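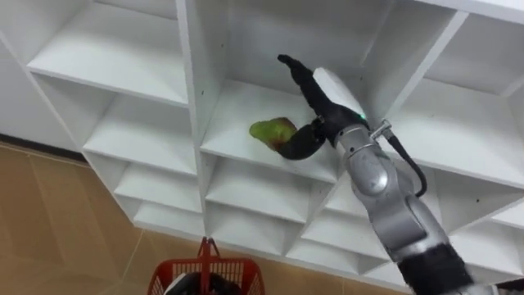

Green fruit with a red blush, one of the white cubbies.

CORKBY FRUIT GROWERS' CIRCLE
Minutes of the December meeting

In the chair: Fitzgerald Abernathy
Minutes: Benedikt Sperling
The meeting opened at 7:10 p.m., the first ten minutes having gone to a debate over the thermostat. It stayed where it was.

1. Minutes of the last meeting
Accepted with one correction. Under item 4, "the chair lost his temper" now reads "the chair spoke at length." The chair asked for the correction at length.

2. Storage of winter pears
Mr. Abernathy reported that most of the pears lost last winter were lost by people who put them away and forgot they owned them. He recommends a cold spot for keeping, single layers, no fruit touching its neighbor, and a look every week. Late pears should come into a warm room a few days before they are wanted. He presses near the stem to see if one is ready and would like members to stop pressing the middle, particularly when the pears are his.

A member asked about newspaper. Mr. Sperling wraps his and is happy with it. Mr. Abernathy does not wrap his and is also happy. The discussion ran 20 minutes and both remain happy.

Apples are to be kept away from pears. Potatoes are to be kept away from both. The member who stores all three in one crate with his onions said it had never done him any harm, and was asked how it had gone for the pears.
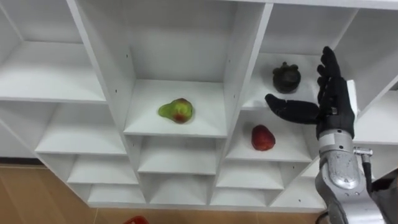
Fruit in the white shelving. The pear in the middle cubby is lying on its side.

3. Orchard at Pevodari Lane
The tree count is finished and stands at 273. The old map says otherwise, but the old map also shows a pond. Winter pruning starts in January, weather permitting, and the chair reminded everyone that "weather permitting" covers light drizzle.

Last year's pruning was uneven. The row by the gate was barely touched, while the row behind the shed was cut back so hard that a passing walker asked if there had been a fire. Beginners will work in pairs with someone who has done it before. Dead and crossing branches come out first, and then people are to step back and look before they cut again – a stage that was mostly skipped last time.
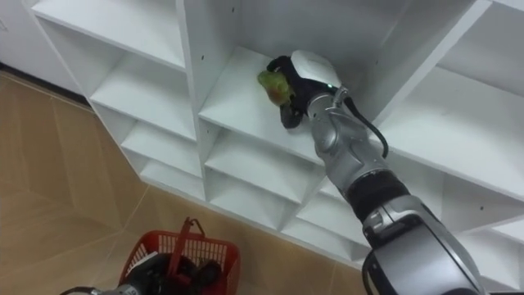
Can members bring their own pruning saws?
Members may bring any saw that is clean and sharp, and the blade should be wiped down between trees. Loppers are welcome on the same terms.

4. Labels
Two hundred metal tree labels were ordered, which leaves 73 trees without one. Mr. Sperling placed the order before the count was finished and wishes it recorded that he was told to. The chair wishes it recorded that he was told to wait. A second order was agreed to, with a limit of $60.

Names were then discussed. The large tree by the wall is still claimed as Darnora by one half of the room and Isah by the other. A fruit will be cut open and compared with the notes next fall. Until then the label will be left blank.
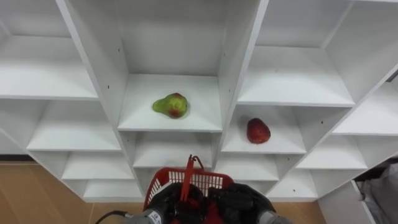 Pear, yellow-green with a reddish blush.

5. Other business
The long ladder is missing again. Whoever has it is asked to return it to the shed, and no questions will be asked apart from the obvious one.

A member offered six jars of pear chutney. Four were taken home. The other two are in the shed, next to where the ladder should be.

Action points
Mr. Sperling to order more labels, after counting.
Mr. Abernathy to write up the storage notes on one side of one sheet of paper.
All members to check their pears.

The meeting closed at 9:05 p.m.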